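Print this article | E-mail this article

Review: Vallo 3511 Thermal Compound Kit

By Nizar Haddad

The Vallo 3511 is a thermal compound kit aimed at people who refurbish office desktops in batches. It contains a syringe of gray compound, a bottle of solvent, a pack of lint-free wipes, a plastic spreader and a folded instruction sheet. It is sold through Nemwood, mostly to schools and repair shops, and the box is plain enough that it could be mistaken for printer supplies.

I used one kit from first application to empty syringe on a run of retired office towers, all with stock coolers. Most had never been opened past the side panel. The old compound had gone hard at the edges and chalky in the middle, the usual state for machines that spent years under a desk next to a radiator. For comparison I kept a tube of Becerra standard paste on the bench, which is what I had been using before.

Solvent and wipes

The solvent is the best part of the kit. It has a citrus smell, not strong, and it softens dried compound in a minute or so of contact. Put a few drops on the wipe, lay the wipe on the heat spreader, and leave it there while you clean the base of the cooler. Most of the residue then lifts in one pass. A second pass with a clean wipe takes off the film.

The bottle has a flip-top dropper. It meters well when full and poorly below the halfway mark, where it starts to spit. I decanted the last of mine into a small glass dropper bottle. Do not squeeze the original over an open board.

The wipes are a woven synthetic, cut with sealed edges. They leave no fibers that I could find under a loupe. There are too few of them. At two per processor and one per cooler, they ran out while there was still compound in the syringe, and I finished the batch on coffee filters.

Compound

Viscosity is medium at room temperature. In a cold garage in the morning it is stiff, and the plunger takes real thumb pressure. The manual suggests warming the syringe in a closed hand, and this works. The tip is narrow and long, and it stops cleanly when pressure comes off, with very little ooze. The cap is a push fit and tight enough that the material at the tip was still soft after two weeks in a drawer.
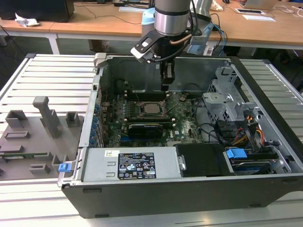
Coverage with a center dot was good on square heat spreaders. I pulled several coolers after mounting to check, and the compound had reached all four edges with a thin bead on one or two sides. A cross pattern gave no better coverage and used more material. The spreader tool is not needed. It is too flexible to level the compound and too wide to get near the retention frame without smearing it, and I stopped using it after the first machine.

The compound is described on the sheet as electrically non-conductive. A meter across a smear on glass showed an open circuit on every range I tried. That is a crude check, but it agrees with the label.

Temperatures

Test conditions were simple: same machine, same cooler, same room, side panel on, one hour of sustained load, readings taken from the on-board sensor. I repeated each run after a full shutdown and remount.

The old compound gave the worst result by a wide margin, with the fan at full speed for most of the hour. The Becerra paste brought the fan down to a moderate level. The Vallo was 2 degrees Celsius cooler than the Becerra under load and the same at idle. A difference that small is close to the variation between mounts, and I would not buy either one on the strength of it. Remount variation with the Becerra was larger, though, up to 4 degrees, where the Vallo stayed within one. For batch work I care more about that than about the best single number.

There was no measurable break-in period. Readings from the first hour and from a week later matched.

Removal

I went back to two of the machines in August, after several months of daily use in a heated and then an air-conditioned room. The coolers came off with a light twist. The compound was still soft, with no dry ring, and it cleaned off with the kit solvent in one pass. On coolers held by spring screws, loosen the screws in a diagonal order and run the machine warm beforehand. This applies to any compound, but the sheet leaves it out.

Instruction sheet

The sheet is short and mostly correct. The drawings are clear. It shows the processor being cleaned out of the socket, which I would not do. On boards with contacts in the socket, taking the processor out adds risk and gains nothing unless you are replacing it. Leave the lever closed and clean the part in place, wiping inward from the edges.

Storage advice is one line, "keep upright." I assume this means tip down. Nemwood's support desk did not know either.

Price and alternatives

The kit costs more than a syringe and a bottle of isopropyl alcohol bought separately. The solvent accounts for most of the difference. Alcohol will do the same job with more wiping. The Ollora kit is cheaper and includes more wipes, but its compound is thin and runs if the cooler is mounted with the board vertical. I had one tower where it had crept over the side of the heat spreader.

If the compound and solvent were sold as refills I would buy those and skip the box. At the time of writing they are not.

Rating: 4 out of 5

Pros: consistent mounts, good solvent, clean syringe tip
Cons: too few wipes, useless spreader, dropper spits when low

Print this article | E-mail this article

Comments

Marlene Hellwig
Agree on the dropper. Mine leaked in the box as well, so check the cap before you put it away.

Gumaro Zepeda
Did you try it on a laptop with a bare die? I find a center dot doesn't reach the corners on those and I have to spread by hand.

Nizar Haddad
No laptops in this batch. I would spread by hand on a bare die too – with a stiffer card than the one in the kit.

Yolotzin Rosales
We store ours tip down in a mug. No separation so far.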